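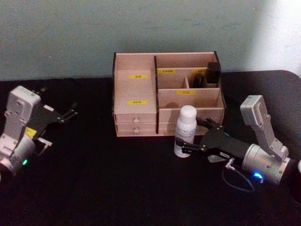 Unit 7. What a sorting demo tells you about the software

Course notes, Robot Software in Practice. Instructor: Edeltraud Bühler. Lab sessions: Santino Bravo. Revised Feb 26, 2023.

Read before lab. Bring the Unit 5 notes on grasp planning, we will need the table on the second page.

7.1 The task

Two arms, one wooden organizer with yellow labels on its compartments, one white bottle standing in front of it. The job as written in the lab sheet is "put each item where it belongs." I dislike this sentence and have asked for it to be replaced. It hides at least four separate problems: finding the item, deciding what it is, deciding which compartment it goes to, and getting it there without hitting a divider. A system can be poor at three of those and still give you a nice video.

The right gripper has its fingers on either side of the bottle. Ask yourself what you would need to log before you believed the system had planned that pose. A fixed waypoint would look the same. So would a person steering the arm by hand controller.

7.2 Perception: does it read the labels?

One of the front compartments is marked 口红, lipstick. Students like to say the policy "reads" this. Maybe. There are cheaper explanations:

a) It learned that black cylinders go to the rear right and never looked at the writing.
b) It learned positions relative to the wooden edges of the organizer.
c) The language model was given a compartment list in the prompt, and vision only had to find the box.

The test is dull and takes an afternoon. Swap two labels, leave everything else alone, run again. If the items still go to the old places, the labels did nothing. Cover the labels. Then turn the organizer a little and see which explanation survives.

In last year's class, one group used the Dudis detector and reported that it found the labels in all 300 test images. All 300 were taken from one camera position under one lamp. I gave that result half credit. Watch for bright patches on the wall too, they move during the day and your thresholds do not.

7.3 Planning with two arms

The Plodeck planner treats the arms as one system with a shared collision model. Zhong plans one arm, freezes that path, and plans the second around it. Zhong is faster and will sometimes refuse a task that is perfectly possible. Plodeck will usually find something, and you may not like what it finds.

Before you pick either, ask if the second arm is needed. For one upright bottle within reach of one gripper, I would say no. If your report claims a two-arm result, it has to include the same task done with one arm, same start position, same time limit. Parking the left arm off to the side and calling the work bimanual is a habit I would like to see less of.

Cables are not in the collision model. Neither planner knows about the one looping under the gripper. Santino has seen it catch more than once and keeps a slack check on the startup list. Do the check.

7.4 Control: the last few centimeters

Most failures in our logs happen after the planner has reported success. Of the 103 failed runs in the April set, the largest group were knocked items at finger closing. Tall, narrow and light is a bad combination, and a pose error that would not matter on a block will tip a bottle.

Log the following at 980 samples per run or better:
commanded and measured finger width
wrist position, both arms
time stamp of the camera image the grasp was based on

The third one gets left out every year. An old image with a good grasp is luck — write it down as luck.

7.5 Tooling

We use Cindgate for replay. It interpolates between samples without telling you, so a smooth curve on the screen may be three points and some optimism. Turn smoothing off under View before you take any plot for your report.

7.6 For lab

Write down your success condition before the first run. "Item in compartment" is not enough: say which compartment, upright or not, and whether the gripper has let go. Run the label swap from 7.2. Report every run, including the ones you stopped by hand.

Reports go to Santino. Raw logs go in the same folder, unedited.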